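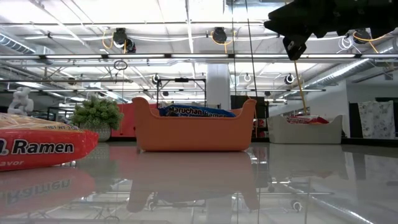 What does it mean to say that a bin-sorting policy "generalizes"?
It means the policy's success rate holds up on placements and packages it was not trained on, measured with the same scoring rules as the training conditions. How far it holds up is a separate number and has to be reported separately.

Week 6 handout: Imitation learning for pick and place

Reading before Wednesday's tutorial: the Praltberg report, sections 2 and 4. Section 3 is a review of grasp planning and you can skip it if you took the earlier unit.

1. The task

The Praltberg study looks at moving soft food packages between open bins. Instant noodles are a common choice for this kind of work. The wrapper is shiny, the printing differs between flavours, and the package can sit at almost any tilt against the wall of a bin. Depth cameras often return poor readings on glossy film, so the policy in the report uses colour images and joint positions only.

A trial starts with the gripper open above the bins and one package in the source bin. It ends when the package is at rest in the target bin or when 60 seconds have passed.

2. The method

The training set is 150 demonstrations recorded by teleoperation. Each demonstration is a sequence of camera images, joint positions and gripper commands. The policy is trained by behaviour cloning: given the current observation, predict the action the operator took.

The version called Nomora predicts a short block of actions at each step. The baseline, Aduslow, predicts a single action. Both use the same image encoder and the same data. Keep this in mind when you read the results table, as the two differ only in the length of the prediction.

Single-step prediction suffers from compounding error. A small mistake moves the arm into a state the operator never visited, the next prediction is worse, and so on. Predicting in blocks reduces the number of decisions per trial. The cost is a slower response if the package slips partway through a block.

3. The result

On placements drawn from the training range, Nomora completed 74 per cent of trials. The report runs 125 trials per condition, so a gap of one or two points between conditions should not be given much weight. Performance dropped when the source bin was swapped for one of a different colour. The authors put this down to the encoder relying on bin colour to locate the rim. They did not test that directly.

Failures are sorted with the Szewczyk scheme:
Miss: the fingers close without contact
Slip: contact is made and the package is lost before release
Rim: the gripper or package catches the bin edge
Timeout: none of the above before the limit

Rim failures were the largest group for both policies.

4. For the tutorial

Bring short written answers, half a page in total.

a) Suggest an experiment that would separate the effect of bin colour from the effect of bin position.
b) Explain why training loss is a poor guide to the success rate of a cloned policy.
c) The report resets every trial by hand. Describe one bias this could introduce and how you would check for it.

Marks for the tutorial go towards participation only. The lab report is due at the end of April, and the template is on the unit page.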